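Packing table and paper bag check – Nakerel shop, upper room

Filled in on Saturday, October 5, 2024
Last check of this kind: May
Form used: Sternar packing area form, the short version

Marks used: OK = in order. C = in order, with comment. R = must be repaired or changed. N = not checked this time.

Part A. The table

A1. Table stands firm and does not rock. OK
A2. Top is clean and dry before goods are put on it. OK
A3. No sharp edges or splinters where hands or bags pass. C
Comment: I passed a cloth along all edges and it caught in one place, at the corner nearest to the stairs. It is very small. Please sand it before winter, when people wear knitted sleeves.
A4. Load on the table stays under the limit on the label. C
Comment: The label under the top is almost not readable. I could read 95 kg with a torch. Please write it again on a new label and put it on the side, where a person can read it standing up.
A5. Walking way on the stairs side is free. OK

Part B. The window and the light

B1. Glass has no cracks or loose parts. OK
B2. Window seals are whole. R
Comment: The lower seal is dry and comes away when I push with a finger. After strong rain there was water on the sill, as the morning shift wrote in the book. Górecki did the seals last time and they have our measures, so it is easiest to ask them again.
B3. Light is good enough to read an order slip at arm's length. OK
B4. Sun does not blind the person who packs. C
Comment: The glass is slanted, so the sun comes in lower than one expects. Between eleven and one o'clock it is uncomfortable. A simple blind would help. I wrote the same in May and I write it again.

Part C. The paper bags

C1. Bags are stored dry, off the floor. OK
C2. Bag stands by itself when it is opened. C
Comment: The brown bags stand well if the bottom is pressed flat from inside before the first thing goes in. If one forgets this, the bag leans to one side when it is half full. I ask everybody to press the bottom with the whole hand and not only with the fingers.
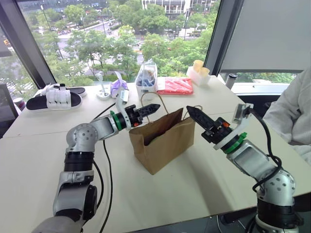

C3. Handles are fixed on both sides and hold a normal load. C
Comment: I lifted 11 bags from the new Lalten box, each with up to 5 kg inside. One handle came loose at the glue on the left end. The others held without any change. The box has 372 bags left by the store list, so it is too early to say if the whole box is bad, but the first person who finds a second loose handle should stop using the box and write it in the book.
C4. Both handles are pulled up and free before the bag is filled. OK
C5. Creases in the side do not open into a tear. OK
Comment: A crease is normal, the bags come folded. Only look if the paper has become white and soft along the line. Such a bag goes to paper waste.
C6. Nothing left in the bag from earlier use. C
Comment: This is for the bags which customers bring back. Look to the bottom, the paper is dark inside and a receipt or a small card is easily not seen.
C7. Heavy things at the bottom, glass in the middle, soft things on top. OK

Part D. Cables and electricity

D1. Plugs and sockets without damage. OK
D2. Cables do not hang where a foot or a bag can catch them. C
Comment: When a cable must go over the table, lay it so that the bag is not placed on it. A bag with a cable under its bottom will not stand straight and can fall.
D3. Sockets under the window are dry. N
Comment: I did not open the covers. After the seal is repaired (see B2) this point should be checked by an electrician.

Part E. Lifting and hands

E1. Packers know to carry full bags with one hand under the bottom. C
Comment: Two of the new people did not know it. I showed them. The short paper on the wall should say it too – now it speaks only about boxes.
E2. First aid box is complete. R
Comment: The large plasters are finished. The packet of 100 small ones is not opened.
E3. Cutting knives have closed blades when not used. OK

To be done, in this order
Window seal, B2.
Plasters, E2.
Load label on the table, A4.
Blind for the window, B4.
Sanding of the corner, A3.

Points marked R are looked at again as soon as the work is done. For the points marked C it is enough to write the date and your initials beside the comment.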